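Buscar en el sitio Escribe y pulsa Intro
27/06/2022 – Por Yolandi Nkosi
Compartir 40 · Comentarios 5

La jornada de puertas abiertas de Orkach prometía «la cocina de verdad», y una va con 1.529 folletos de cocinas de mentira a la espalda. Después de firmar en la entrada y perderme en dos pasillos, llegué a la mesa marrón. Lo mejor era el árbol de madera para las tazas: base cuadrada, poste y unas clavijas cortas. La verde azulada es amarilla por dentro, un lujo reservado a quien friega.

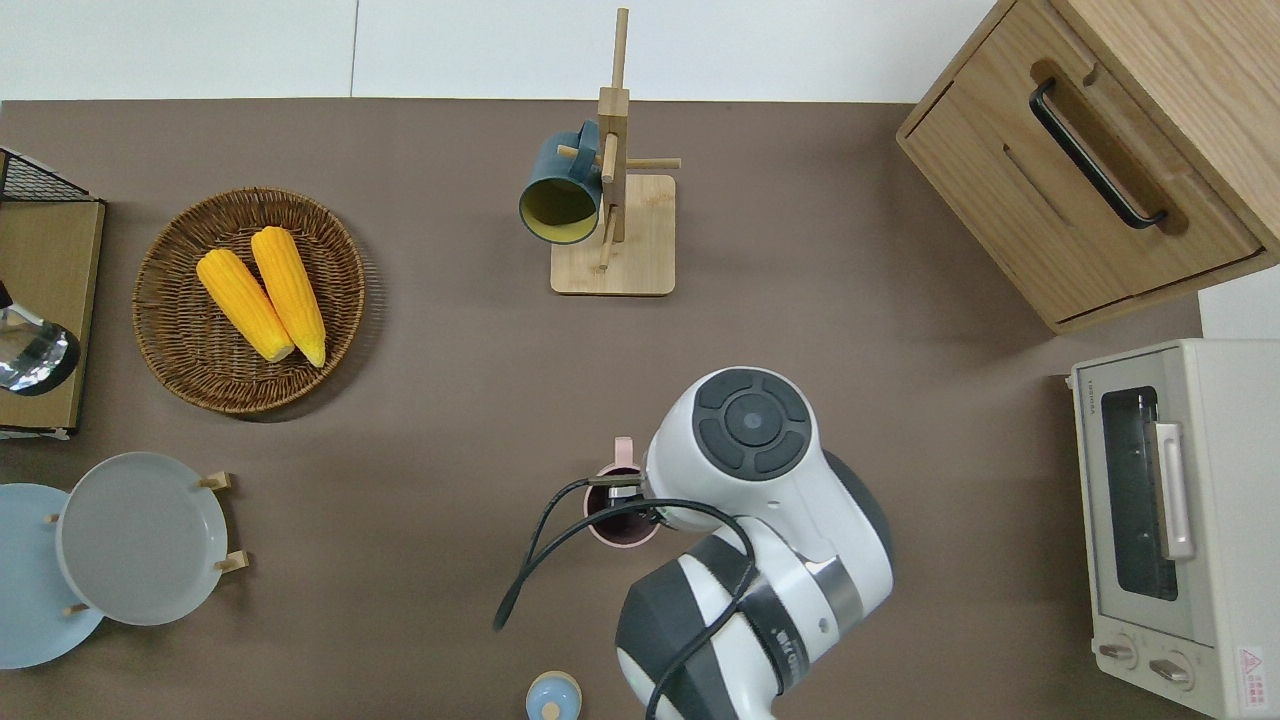

A Bheki Naidoo el árbol no le convence: en su casa tuvo uno y las tazas acabaron volviendo al armario, porque las clavijas se llenaban de polvo antes que de tazas.

Puede ser. Yo le habría comprado el mimbre – una cesta redonda con dos mazorcas, toda la verdura de la visita – y también el escurreplatos, que por lo menos no finge ser un árbol.

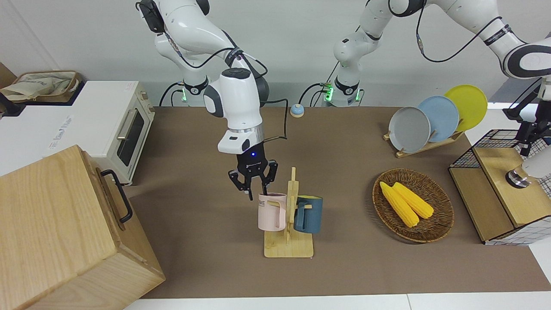

Pregunté el precio del conjunto y me remitieron al catálogo de Agbeko, agotado desde febrero. Me fui con un bolígrafo que no escribe y un vale para el café. La cafetería cerraba a las cinco; eran y diez.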